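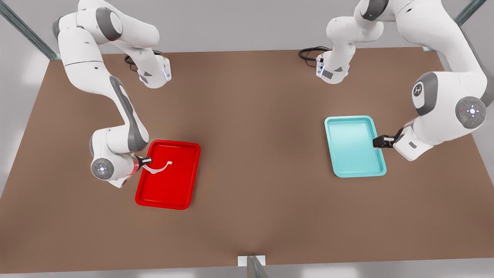

A simulated two-armed robot holds a red tray and a pale blue one at the edges. The simulation was part of the Kiltside open day in June.

Kiltside opens its robot lab to the neighbours

Visitors to the Kiltside robotics lab in Grudstead got a look at how two-armed robots are programmed when the lab held its open day in June.

The doors opened at 3 p.m. and stayed open until 7. Staff ran the tray-handling simulation on a large screen in the front room, where people could ask for it to be stopped and looked at from another side.

"We try the movements on the computer first," said Elif Naz Yurt, who leads the simulation group. "If the two arms are going to bump into each other, I'd like it to be there."

The lab had 49 visitors, many of them from the secondary school on Morkby Road. Hülya Ertürk, a science teacher at the school, brought her Year 10 class. She said the students mostly wanted to know how the robot decides where to take hold of a tray.

Erhan Şimşekoğlu answered that one at the whiteboard. A gripper with two fingers does best on a rim, he told the class, and a tray held by one side has to be kept level some other way. The group is still working on trays with things in them.

The program is called Kahraman and has been in use at the lab for three years. Lab manager Duygu Başaran said parts of it would be offered to schools in Grudstead next year, along with a short set of lessons.

Another open day is planned for spring. Schools wanting to bring a class can book through the Kiltside front desk.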